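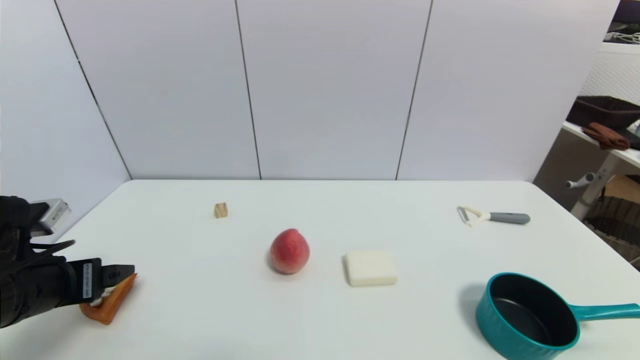
Questions I get about hosting a coffee afternoon at home

I've been running Ethiopian-style coffee afternoons out of my living room for a good while now, and the same questions land in my inbox every time I put up a new date. So I finally sat down and typed out the answers. If yours is missing, write to me and I'll add it (eventually, I'm slow in summer). Last updated July 2, 2022.

Do I have to roast the beans myself?

You don't have to, but please try it at least once! The smell is half the fun and your guests will talk about it for weeks. I use a flat pan on medium heat and keep shaking it the whole time. When the beans go dark brown and start to look shiny, I carry the pan around so everybody can wave the smoke toward themselves. Open a window first. I set off my own smoke alarm in February with nine people in the room and we all ended up on the porch in our socks.

Where do you get green beans?

Mostly from a little shop called Zastden, which sells them by the pound out of big sacks in the back. Ask for washed beans if you like a cleaner, brighter cup, or natural if you like it fruity. My aunt Sosina Lemma thinks I'm wasting my money and orders hers through a cousin, and hers are better, so there you go.

How long does the whole thing take?

Longer than you think. Coffee is served in three rounds from the same grounds, each one weaker than the last, and people stay for all three. I tell guests to block off the afternoon. If somebody has to leave after the first round I don't make a fuss, although Liya Tefera definitely will if she's there.

What are the rounds called?

Abol is the first, tona is the second, and baraka is the third, the one that carries the blessing. You'll see the spellings change from place to place, so don't worry if your neighbor writes them another way.

Do I need a jebena?

That's the clay pot with the round bottom and the long neck, and it's lovely to pour from, but you can start with any small pot that has a spout. When you do buy one, season it before the first real use. Mine came from Mihăilă, who has the market stall next to the bread people, and I boiled old grounds in it a few times until it stopped tasting like a flowerpot. Don't put it under cold water while it's hot. I cracked my first one exactly that way and I'm still sore about it.

What do you serve with it?

Popcorn, always. Roasted barley if I've planned ahead. Wondimu Mersha brings himbasha when he's in a good mood, a slightly sweet bread with cardamom in it, and it disappears before I get a piece. Skip the big cream cakes, they're too much next to strong coffee.

Sugar, salt or butter?

I put out sugar and let people sort themselves out. Some families add salt, and some add spiced butter, and both are worth a sip even if you think you won't like it. I was a no on butter for years and now I have it whenever Sumeya Gebreyes is hosting, because she makes her own and it's wonderful.

Can kids come?

Sure! They mostly come for the popcorn. Just keep them well back from the burner, and the incense too if you're using it. I park mine on a high shelf and the kids at the low end of the room with a box of crayons.

I don't drink caffeine late in the day. Should I still come?

Come anyway. I keep ginger tea going on the stove, and you can sit in for the roasting and the gossip. Or ask for the third round only, it's a lot milder.

Do you charge?

There's a jar by the door, and $2 a person covers the beans. Put in nothing if it's a tight month. When Yabsira Seyoum and I did the big one at the Lirnusbridge hall we spent $210 on beans, cups and a rented burner, and the jar very nearly covered it, so I'm not worried.

Can I borrow your cups?

Yes, the little ones without handles, as long as they come back washed and wrapped in newspaper. Please don't stack them. I lost a good few to stacking.

How do I get on the list?

Send me a note with your name and how many of you are coming. If you're walking over from the Jaden bus stop, take the side street and look for the blue gate, then come around the back, since I won't hear the bell over the grinder. Street parking is free on weekends but it fills up early when the church has a wedding on.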